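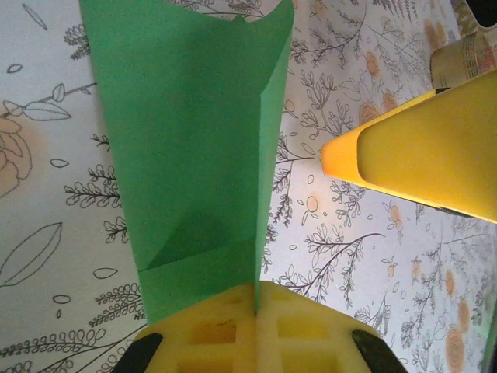
Week 3 handout: Folding, area and fractions

Welcome back! This week we get to one of my favorite parts of the course – the math you can do with one sheet of paper and no ruler. Please read these notes before the evening session in Sullusberg, and bring at least 14 sheets. Any color is fine.

1. Halving

Fold a rectangle edge to edge and you have two layers, each with half the area. Fold again and you have four. After n folds there are 2^n layers, and the top face shows 1/2^n of the sheet you started with. Take a rectangle with an area of 200 square inches: three folds bring it down to 25. Try it, then open the sheet and look at the creases. They're a fraction chart you made yourself!

2. The diagonal fold

Bring one corner down so the short edge lies along the long edge. The flap is a right triangle with two equal sides, and the crease makes an angle of 45 degrees with each edge. If the short side is s, the crease is s times the square root of 2. Students often guess 1.5 times s, and that's pretty close – but measure a long one and you'll see the gap.

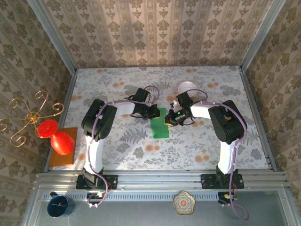
3. Thirds without measuring

Halves are easy, thirds are where it gets fun. We'll use the Kahsay method from the course reader (page 181). Crease the main diagonal, then crease from a bottom corner to the middle of the top edge. The two creases cross exactly one third of the way down from the top. Use similar triangles to show why.

Problems for next time

a) A sheet measures 24 by 18 inches. Find the area left showing after four halvings.
b) Fold the same sheet as in section 2. How long is the crease?
c) Can you change the method in section 3 to get fifths? Bring your folded sheet, even if it's a mess.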